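Prondidlow Forums > Hand-held rigs > Setup and repair

Left and right grippers don't agree after cable change

tablemat
30 Dec 2022
We run one table cell with a pair of hand-held grippers, the Prundeck ones with the white bar on a mast above each unit. I changed the cable on the right unit last week after the old one got nicked on the rail. Now when I bring the two fingertips together in front of something, the tracked positions say they are still up to 9 mm apart. Left unit against the fixed stop reads fine. Right unit reads wrong by different amounts depending on which way I turn my wrist.

Firmware is the same on both. I have re-zeroed the fingers twice. Anything else before I send it back?

findale_bench
Wrong by different amounts when you turn it means the bar isn't where the software thinks it is. You had the mast off to get at the cable, didn't you? There are two screws at the foot and it will go back slightly twisted if you tighten one fully before starting the other.

tablemat
Yes, mast was off. I did tighten them one at a time. Will redo it tonight.

gorse16
I'd look at the cable first. The replacement ones are stiffer than the originals and if the bundle hangs straight off the back it pulls the unit round in your hand. We had the same complaint and a longer loop cured it.

findale_bench
A pull on the hand moves the whole unit, bar and all, and the tracking follows it. It can't put a gap between the fingertip and where the software thinks the fingertip is. Different fault.

gorse16
It can if the mast is loose and the cable is tied to it. Ours was.

findale_bench
Fair enough, if it's tied to the mast. It shouldn't be though. Tang's setup notes say to tie to the housing.

tablemat
Not tied to the mast on mine. Masts both refitted now, screws done up a bit at a time. Went back to the tip check with the blue paw and the basket on the table.

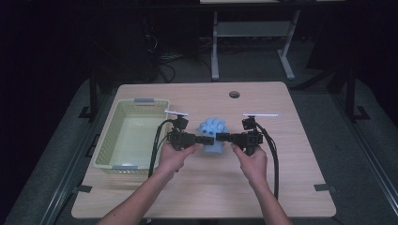
Tip check at the blue paw, both units in hand. Cables looped down either side.

Gap is down to 3 mm and it stays the same whichever way I hold them. So the twist was most of it.

findale_bench
A gap that stays the same is just the offset. Run the tip calibration again on the right unit only, leave the left alone. And use something hard for the check. You can't tell on a soft thing whether the fingers are touching each other or pushing into it.

tablemat
The paw is what we handle all day so I wanted to see it there. I'll use the steel pin for the numbers.

gorse16
I disagree about leaving the left alone. If you do one you should do both in the same session, same floor, same warm-up. We did ours separately in June and chased a small error for ages.

findale_bench
The left is reading right against a fixed stop. Redo it and you've lost your only good reference.

gorse16
Write the old values down first then. You can always put them back.

railside
Check your table clips as well. If the top shifts on the frame between the two calibrations you'll get an offset that is nothing to do with the grippers -- mine had worked loose at the front.

tablemat
Clips were tight, but I gave them another turn. Saved the left values, did the right unit on its own with the pin. Under 1 mm now. Haven't touched the left.

Does anyone have the part number for the softer cable? The Findale shop only lists the stiff one.

gorse16
It's been out of stock for months. I bought the stiff one and made the loop longer.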